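ok so a thread on bread bc three people asked me the same thing this week. bread going stale and how to stop wasting it. going fast, I'm on lunch

1/ Stale isn't the same as dried out. The starch firms up as the loaf sits, even in a sealed bag. Which is why the fridge makes it WORSE. Stop putting bread in the fridge

2/ Counter for two days. Paper bag if you like crust, plastic if you like it soft. After that, freezer

3/ Slice before you freeze. Please. I froze a whole loaf from Zendireck in August and basically needed a saw

4/ Toast straight from frozen, one notch up. No thawing, no microwave, the microwave gives you rubber and then a rock

5/ Whole loaf gone hard? Run the crust under the tap for a second, yes really, then oven at 300 till it feels light again. Eat it that day, it wont last

6/ Mold is differnt. Any mold, toss the loaf. Don't cut around it

7/ Heels go in a bag in the freezer door. Bag full = breadcrumbs. Blitz, dry in a low oven 20 minutes, jar. Haven't bought crumbs since last year

8/ Price check bc someone will ask: the seeded one at El Khatib went up 78 cents since I last looked. So yeah I'm eating the heels now

9/ Sandwiches: day-old is better than fresh. Holds up, doesn't go to paste under anything wet. Butter right to the edges if it's sitting till noon. Tomato goes in last or in its own tub

10/ Pan sandwich, low heat, lid on for the first side, lid off for the second. Most people go too hot and get black bread and cold middle
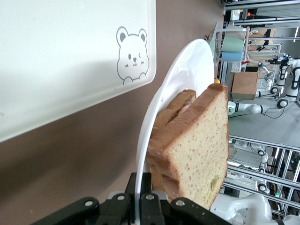
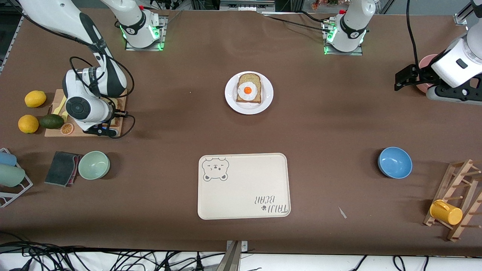 sandwich on the white plate, then the big table with the cutting board

11/ croutons tmrw if I remember. back to work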